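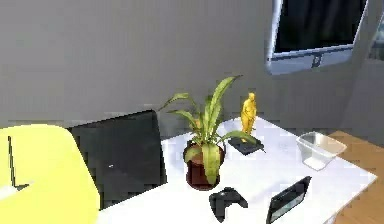
*Strappy plant, white table, grey wall.*

**Sterico self-watering planter, the mid size. Three months in.**

May 2, 2018

Quick one becuase people keep asking in the comments. Bought two of these in February, paid for both myself, 65 bucks each from Nernarari with shipping on top. Not cheap for a plastic pot. Wanted something I could leave for a week and a bit while I'm at my sister's.

How it works: inner pot, outer pot, wick between them. Fill the outer through a little spout on the side. Float pops up when it's full. Done. No batteries, no app, thank god.

**Good stuff**

- Reservoir is a proper size. Longest gap between fills so far was 11 days and the spathiphyllum never drooped.
- Doesn't leak. My old Femska one left a ring on the bookcase that I'm still trying to get out.
- Matte finish, doesn't show fingerprints. Comes in grey, cream and a green I wouldn't pick.
- Inner pot lifts straight out, so you can give the roots a look without wrecking everything.

**Not so good**

The float sticks. Both of them. You fill, nothing happens, you keep filling, then it jumps up all at once and you've gone over. Tapping the side helps. Took me weeks to work out that it wasn't me.

Spout is too narrow for a normal watering can. I use a measuring jug and a funnel. For 65 dollars I'd of liked a wider hole.

Instructions: one sheet, tiny print, and the drawing shows a different wick from the one in the box. Emailed them. Got a reply from Lejla Softić at Sterico the next morning, very nice, said the wick changed and the sheet hadn't caught up yet. She posted me two spare wicks. So full marks for service anyway.

Also, water from the top for the first few weeks. The roots have to find the damp bit on their own. It's on the sheet but right at the bottom, and I missed it and nearly lost a fern.

**What I've got in them**

Peace lily in one, going great guns, two new leaves. Boston fern in the other, sulking but alive. I wouldn't put a succulent or a snake plant anywhere near these, soil stays damp the whole time and they'll rot. Spider plants should be fine. Haven't tried an orchid and not going to.

Soil matters more than I figured. Straight potting mix went soggy, so I repotted both with a good bit of perlite mixed in. Much better. Fungus gnats still turned up in March, sticky traps sorted them.

**Versus the Ionescu**

A friend has the Ionescu, 70 dollars, ceramic. Looks nicer. Weighs a ton, and you can't see the water level at all, you just guess. Chipped the first time she moved it. If it's staying put on a shelf forever, maybe. I shuffle mine round chasing the light so plastic wins.

**Would I buy again**

Yes, but wait for a sale. Rinse the wick every couple of months, colour goes a bit off but it still draws fine. Will update if the float gives up completely.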